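Why does bread turn into toast?

Have you ever stood in the kitchen in the morning, still in your pyjamas, waiting and waiting for the toast? It feels like the longest wait in the world when you're hungry! Let's use that wait to think about what goes on inside a toaster, and about the cups and bowls that come out at breakfast time too.

Start with the bread. A slice of bread feels soft because it has lots of tiny air bubbles in it, and also quite a bit of water, even though it doesn't feel wet when you hold it. If you leave a slice out on a plate all afternoon, some of that water drifts off into the air and the bread goes hard. A toaster does something a bit like that, only much, much faster, and only to the outside of the slice.

Inside each slot there are thin wires. When you push the lever down, electricity runs through them and they get so hot that they glow orange. The heat travels across the little gap to the bread (the wires don't need to touch it), and first of all it dries out the surface. Then the surface gets hotter still, and the sugars and proteins in the bread begin to change into new things that are brown and crunchy and smell wonderful. Grown-up scientists call this the Maillard reaction, and you say it 'my-yar'. The crust of a loaf goes brown in the same way when it is baked, so the edge of your slice has already been through all this once before.
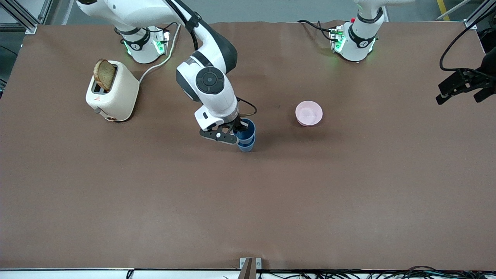
Now, what about the rest of the breakfast things? Many cups and bowls made for children are plastic, and plastic is a clever choice for small hands. It's light, it comes in cheerful colours, and if it falls on the floor it will usually bounce instead of smashing. But it doesn't get on well with great heat, so plastic things should never be put on top of a toaster, not even for a moment while you look for the jam.

Have a look at the shape of a plastic cup next time you have one. Lots of them are a little wider at the top than at the bottom, and that means one can slide down inside another. We call this nesting. Two nested cups take up hardly more room in the cupboard than one does – very handy if your cupboard is as full as mine! Bowls nest as well. A shallow bowl is good for berries or a few slices of banana, and a deep one is better for cereal, where there's milk to slosh about.

A few things to remember about toasters: always ask a grown-up before you use one, keep your fingers out of the slots, and never poke anything in to fetch a stuck slice. Call a grown-up and let them unplug it first.

Written by Yvonne Whitlock for the Lightfoot kitchen science pages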